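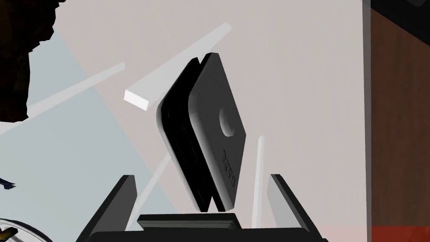

## Plivari showroom and fitting service: progress report, March

Prepared by Joonas Mäkelä for Aravind Rodrigues, Villalobos

In this period we measured 123 windows and fitted blinds in 100 of them. The remaining 23 are waiting for fabric from Pradutis, who moved the delivery to the first half of next month. All customers concerned were informed by phone.

### Roller shades

The new cutting table is in daily use. Two shades were cut too narrow in the first week and we made them again at our own cost. After this we changed the order form, so that the width is now written only in inches.

### Curtains

The sewing work goes slower than I planned. Our second seamstress starts in April, and until then we accept only lined curtains up to nine feet long.

### Sample books

The Plullomness collection has arrived, with 263 fabrics. I ask your permission to lend the books to customers for three days against a deposit.

### Money

From the showroom budget, $339 is not yet spent. I would like to use it for a better lamp above the fabric wall, where the gray tones are difficult to compare in the evening. Please confirm if this is acceptable.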